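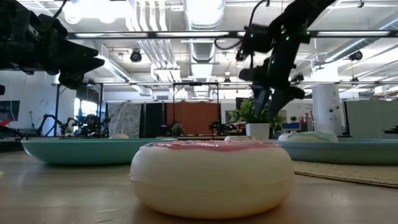
Donut-shaped objects with pink and blue tops, and two teal bowls.

Narketti: Call for Blind Playtesters, Second Round

Posted July 19, 2020

Narketti is looking for remote playtest groups for Plumano, a card-driven tabletop game for two to four players. The first round was run with the design team present at the table. The second round is a blind test: groups learn the game from the written rules only, with no contact with the team until the session report has been filed.

About the game

Plumano is a hand management and route-building game set in a river delta. Players draft cargo cards, place channel tiles and compete for dock space over six rounds. The current build contains 130 cards, 40 channel tiles, one double-sided board and a 600-word quick reference that replaces the longer rulebook used in round one. A full game takes 50 minutes with three players who know the rules. First games run longer. There is no dice rolling, and the only hidden information is the contents of each player's hand.

What we are testing

Setup instructions, in particular the tile layout at two players.
The revised dock auction. Ties are now broken by position on the tide track instead of by turn order.
End-of-game scoring. The old scoring produced disputes over unfinished channels, and the section has been rewritten.
Card text. Report any card that two people at the table read differently, even if the group settled it quickly.

We are not collecting comments on artwork or icons at this stage. All art in the test build is placeholder.

Requirements

A fixed group of two to four people aged 14 or over, one of whom acts as contact. Groups who live in the same household are preferred under current conditions. Groups who will play through a screen-sharing tool may apply for the digital build and should say so in the application.
Three complete games within the test period, at least one of them at two players.
One report form per game, submitted within two days of play. The form has fixed fields for final scores, start and end times, and rules questions, plus a free text field.
A color or black-and-white printer, if applying for the print-and-play build. The files fit US Letter and A4. Groups supply their own tokens: each player needs 12 markers in a single color, and any cubes or discs from another game will do.
Written English good enough to follow the rules and complete the form.

Experience with medium-weight board games is useful but not needed. We want at least a third of the groups to be people who play less than once a month. Anyone who took part in round one, or who has read the earlier rulebook, is not eligible.

Terms

Participation is unpaid. Each group that files all three reports receives one copy of the published game and a credit in the rulebook under the name the group chooses. Test files may be shared within the group only. Photos of the build may not be posted before the game is announced. There is no separate non-disclosure agreement; the conditions are part of the application form and the contact accepts them for the group.

Session reports are read by the Narketti design team and by Ansari, who are handling rules editing. Contact details are not passed on and are deleted once the copies have shipped.

How to apply

Use the playtest form on the Narketti site and select "Plumano, round 2." State the number of players, their ages, the build wanted (print or digital), and the last three tabletop games the group played. Do not send attachments. Files go out to selected groups in August. Applications for the Naden solo test are handled separately, and a group may apply for both.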